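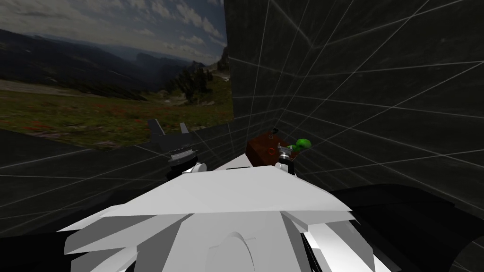
3.2 Where the walkers went

I'll start with the thing that surprised me most, which is how little the walking tracks mattered. When I set up the survey plots above Fomville I'd assumed (as I think most of us would) that the meadow plants would thin out close to the path and pick up again as you moved away from it. So I spent most of August on my knees beside the main track with a quadrat and a bag of sandwiches, and the flowers were doing fine. Of the 2,393 flowering stems I recorded across both sites, 1,222 were in the plots nearest the path.

Premberg was a different story, and a more annoying one to write up. The track there splits near the old fence line, and people wander off it wherever the ground gets boggy, so "distance from path" stops meaning very much. I ended up measuring from the nearest bare soil instead. It's a rougher measure, I know, and one reader of an earlier draft told me so at length, but it's the one I'd use again.

Figure 1. A mountain meadow with small red and orange wildflowers in the grass, and a pale strip of bare ground or dirt path along its upper edge.

The type of meadow I mean is the sort in Figure 1, open and a bit patchy in colour, with conifers on the slopes nearby. Grazed meadows lower down behave differently and I've left them out. Mondal's older plots were all on grazed land — lovely data, wrong paddock — so I haven't tried to pool them with mine.

One more wrinkle before the models. I had to drop 228 stems from the Premberg count where I couldn't tell one plant from the next, mostly in the mat-forming species. They were already out before I got to the total given earlier. Putting them back in shifts the Premberg slope a little but doesn't change its direction, and I've included both versions in the supplement for anyone who wants to argue with me about it. The Cloklow method for splitting mats would have been neater, but it needs plants to be lifted, and my permit didn't allow any digging at all.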